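Zonitz Berth and Charter Records: Data Card

Maintained by the Jusbridge sailing archive. Current release: December.

Summary

Zonitz is a set of records on the use of cruising catamarans and monohulls held by charter firms. It brings together berth bookings, hull measurements and maintenance entries for 60 yachts, supplied by the operators Harasym and Ivo. The set is intended for those who plan marina space or study charter demand.

Contents

Records are held in three tables: yachts, bookings and maintenance. Each yacht has a single identifier, which is used in all three tables. Lengths, beams and draughts are given in metres. Where an operator left a measurement blank, the field has been left blank. 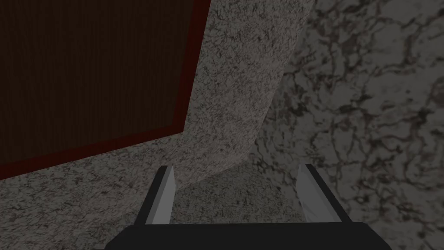
Does a catamaran take up one berth or two in the bookings table?

Each catamaran is entered against every berth it occupies, and the entries share one booking number. Users who wish to count visits should count booking numbers.

Known limitations

Bookings cancelled before arrival are absent from the Ivo records. Harasym changed its maintenance codes during the period covered, and four of the older codes have no modern match. These are marked "unmatched" in the maintenance table.

Terms of use

The records may be used for research and teaching, provided that Jusbridge is credited. Corrections should be sent to the archive with the yacht identifier and the name of the table concerned.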